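Search this journal Go

4. Bagging Trials with the Two-Arm Kit

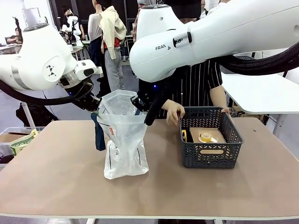

Figure 3. Two-arm workstation during a bagging trial. The clear bag stands between the grippers, and the storage basket is on the right half of the table.

Who is a kit of this sort meant for? It is meant for small packing rooms and teaching labs that handle soft goods in modest numbers and have a person on hand to keep an eye on things.

We came to the Wendness package as fairly ordinary buyers, and we have tried to write this section in the way we would have liked to read it before we signed the order. The package, sold by Panagiotou, covers the control software, a set of ready-made bagging routines, and a support plan that runs for 8 months. The arms are bought separately; the one on the right in Figure 3 carries the FRANKA name along its side. Sotiris Nikolaidis handled the setup on our end, and he would like it known that the printed guide is a good deal friendlier than the one on the screen.

Clear plastic bags are a hard thing to ask of any machine, and we have a lot of sympathy for the people who wrote the routines. A bag wrinkles, it leans, it shines under the lights, and its mouth closes again the moment you stop paying attention to it. The strap or cloth of dark navy fabric in Figure 3, hanging partly inside the bag and partly outside, shows the kind of soft item we had in mind all along when we chose this kit over the cheaper one from Nevine.

We ran 492 trials in all, and 297 of them ended with the item fully in the bag and the bag still standing. Most of the rest failed at the opening step, when the two grippers have to share a very small space without getting in each other's way. Pirjo Peltonen went through the failures one by one (a kindness for which we owe her several lunches) and sorted them into three groups, which we take up in Section 5.

The support plan deserves a word too. We wrote to the help desk more than 8 times, and the replies were patient and usually useful, though the update we had been hoping for is now planned for July. Until it arrives, we would suggest that new users slow the closing speed of both grippers before trying thin bags, and save the old settings first.

12 Shares 3 Comments

We use cookies to remember your reading preferences. Accept Manage settings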